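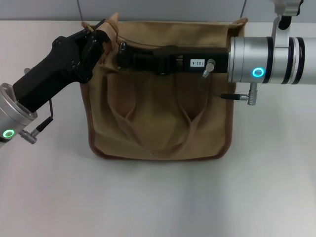 Success rate is the wrong first number

When a new result for two-arm manipulation is published, the first thing I look for is the table, and in the table I look for the success rate. I think most people in my field read in the same order. In this essay I want to argue that for soft objects we should change this order, and that a method should first tell us how it fails and how long it needs to recover.

I take my example from our own work, so that I do not have to be unfair to other people's. At Kurkolholm we train a policy for opening and holding bags. The arms learn from demonstrations given by a human operator, and the policy predicts a short piece of motion for both arms together. In July we finished a set of 255 demonstrations with canvas bags. We named the policy Vullent, and it does not have many special ideas in it. The interesting part for me was the evaluation.

We made 30 trials with the first version. It succeeded in 20. If I write this in a paper, the reader sees two thirds and compares it with a number from another laboratory, where the bag was maybe smaller, or stiffer, or was placed on the table already half open. The comparison has almost no meaning. A canvas bag with a flat bottom stands by itself and forgives a lot. A thin shopping bag falls down as soon as one finger touches it in the wrong way. Both are called "bag" in the title.

What is worse, the number hides what kind of success it was. I have watched all the recordings, and I would divide the successful trials in groups. In some, both grippers went to the rim and closed on it cleanly. In others, one gripper took a big fold of fabric near the corner and pulled it up, and the opening became crooked, but it was open, and our rule said that open is enough. I do not want to say that these trials should be counted as failures. A person also takes a bag by whatever part is near the hand. But if the next step is to put something inside, the shape of the opening decides everything, and the success rate does not know about the next step.

Then there are the handles. Two loose straps at the front of a bag look like a detail. For a policy they are a serious problem, as they have the same color as the body and they can lie in a different way each time. In the failed trials the most frequent mistake was that a finger closed on a strap and the policy continued as if it had the rim. It did not notice. It lifted, the strap went up, the bag stayed closed, and both arms waited in the air until the time was over. I learned more from these failures than from all the rest of the evaluation.

My proposal is simple and a little boring. For every failed trial, write the moment when a human observer could see that it was going wrong, and the moment when the policy changed its behavior, if it ever did. The distance between these two moments is what I would like to see in the first column of the table. A policy which grasps badly but lets go after 2 seconds and tries again is, for my taste, much closer to useful than a policy which grasps well most of the time and is blind in the other cases.

I know the objections. A colleague from the Böttcher group told me that such annotation is subjective and expensive. It is subjective, yes. But the success label is also subjective, only we have stopped seeing it. Somebody decided how open is open. As for the cost, one person annotated our failures in one afternoon, and we found a mistake in the reset procedure in the same afternoon.

Another objection is that the community benchmarks, for example the Videx tasks which we also use for comparison, accept only one number per task. This is true, and I still report that number. I just do not believe that we should let the format of a submission page decide what we look at in our own laboratory.

For the next version we have added demonstrations in which the operator takes the strap by purpose, stops, releases it and goes to the rim. The training is still running while I write this. I do not know if the success rate will go up, and I have asked the group to open the recordings before they open the table.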